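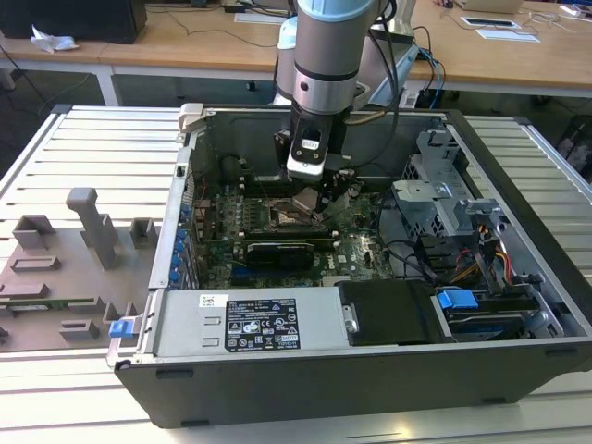

How to work out which printing of an old series book you have

Most children's series from the middle of last century were reprinted so often, and with so little said about it, that the date inside the book tells you very little. The copyright page usually gives the year the story first came out and stops there. A copy printed twenty years later can carry exactly the same page.

You can still get close to the real date by looking at a few other parts of the book. I use the Hamard Adventure Library in these steps, as those are the books I collect, but the method works for most numbered series. You need the book, a pencil, some paper and a good light. A magnifying glass helps with the spine.

Step 1. Write down what the book says

Copy out the title page and the back of it in full, including the publisher's address. Publishers moved offices, and an address can narrow things down when the date won't. The Hamard books have a street address in the early printings and only a city in the later ones.

Put down the author's name as printed, even if you know it was a house name shared by several writers. The name on the title page and the name on the spine don't always match. In the first Kevar Twins books the spine has initials and the title page has the full name. Later on both have the full name.

Step 2. Find the list of titles

Nearly every series book has a list of the other books in the series. It may be at the front facing the title page, at the back after the last chapter, or on the flap of the dust jacket. Find the last title on the list, then look up the year that title was first published. Your copy can't have been printed much before then.

So if you have the second Kevar Twins book and the list runs to all 26 titles, your copy was printed after the series was finished, whatever the copyright page says. If the list stops partway, you probably have a printing from between that title and the next one.

Two warnings. Some publishers announced a book before it was ready, and now and then one was listed and never came out. And a list was sometimes left alone for several years to save resetting the page. Treat the list as giving you the earliest likely date and keep going.

Step 3. Keep the jacket and the book apart

Jackets get swapped. A dealer with a clean jacket and a clean book will put the two together, and so will a child with two copies. Date the jacket from its own list and the book from its own list, and write down both. If they disagree by a year or two, that may be how it left the publisher, as jackets were printed in large batches. If they disagree by ten years, somebody has married them up later.

Don't throw out a mismatched jacket. Just pencil a note on a slip of paper and tuck it in the front.

Step 4. Look at the boards and endpapers

Cloth usually came first and paper-covered boards after it. Within the cloth books, check the colour and the stamping. For Hamard it goes like this:

Dark blue cloth, orange lettering, plain endpapers — earliest
Red cloth, black lettering, plain endpapers
Red cloth, black lettering, endpapers with a map
Picture boards, no jacket — latest

There is some overlap between the second and third. Spines fade, so check the cloth colour on the inside edge where the endpaper has lifted a little, or under the jacket flap.

Step 5. Check whether the text was revised

This is the step people skip, and it matters if you want to read the story you remember. Many series were shortened and updated, and the new version went out under the old title with the old copyright date still there alongside a new one, or sometimes without the new one.

Start with the number of pages and chapters. Then compare one page. In The Kevar Twins at Thevar Lake, the original text has the twins going up the hill by pony cart on page 116. In the revised text they go by car and it happens much earlier. If you don't have a second copy to compare, a library catalogue record will often give the page count, and that is usually enough.

Step 6. Read the inscriptions

A birthday or school prize inscription with a date gives you the latest the book could have been printed, provided the inscription is honest and belongs to that copy. Put it together with the list of titles and you often have a gap of only a few years. Leave inscriptions in. Rubbing them out damages the paper and loses you the best evidence you have.

Step 7. Record it

I write one line per book: title, last title listed in the book, last title listed on the jacket, binding, endpapers, original or revised text, inscription date, and my guess. I put the guess as a range and mark it with a question mark unless two things agree. Pencil only, and never in the book itself.

It took me over 30 books before I could pick a printing off the shelf without going through the steps, and I still get the map endpapers wrong.

Last updated 5 Sep 2025

Comments

Siiri Sepp
Thank you for this. My copy of Thevar Lake has the pony cart but picture boards. Does that mean the text was revised after the boards changed?

Aníbal Carvalho
Siiri, I have the same one. The first picture board printings kept the old text, as far as I can tell. Mine has a list that stops well short of the last book.

Thirumalai Fernandes
Worth adding that some prize copies were specially bound, so the cloth colour won't match your table. I have one in green with a school crest on the front and the usual list of titles at the back.

Raghavendra Varma
Does anyone know what year the publisher dropped the street address? I have two red cloth copies, one with and one without, and no jackets on either.

Contact Oisín Rafferty | © Oisín Rafferty, all rights reserved | Back to top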